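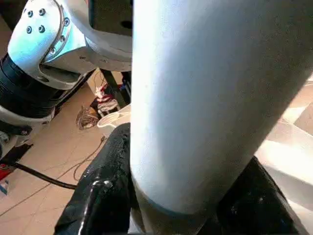 My landlord, Mansa Kwofie, believes a radiator should be bled every December whether or not it has done anything wrong, and so for one evening a year I become a person with opinions about heating. The rest of the time I just wear a sweater. I had a note taped to the boiler last week in his square handwriting, telling me the pressure was low and that I'd know what to do. I didn't. I stood in the hallway thinking about how much of a house is plain white cylinders with matte sides and a rounded rim, the sort of thing you could lean at an angle and stare at for an hour without learning what it's for. My boiler has two of them. One is apparently important.

So I did what I do, and looked it up. The first forum I found had 400 replies on whether you should open the valve a quarter turn or a half turn, and by page three they were arguing about somebody's brother-in-law. The second wanted me to sign up for Pludeo, an app that will remind me to look at my boiler. I have Mansa for that.

What I'd forgotten since last year is the key. The radiator key is smaller than any object that matters ought to be, and I own 7 of them, having bought a new one every winter since I moved to Wirngate. I could find none. I looked in the drawer with the takeout menus, then in the other drawer with the takeout menus. I looked inside a teapot. In the end I walked over to Nii Adjei's place and borrowed his, which lives on a hook by his back door with a label on it that says RADIATOR KEY. I try not to think about what sort of man that is.

The bleeding itself took most of the evening. The bedroom one hissed politely and stopped. The kitchen one did nothing at all, then spat rust-colored water down my sleeve. The one in the bathroom has been painted over so many times that the valve is more of a rumor, and I left it to its fate.

The pressure went down, of course, because I'd let everything out. There is a little silver loop under the boiler for filling it back up, and I turned the tap on it with the confidence of a man defusing something in a movie. The needle crept up to where Mansa had drawn a line in green marker.

It was warm by ten. I took the sweater off and felt strange without it, so I put it back on. Nii wants his key back by Monday.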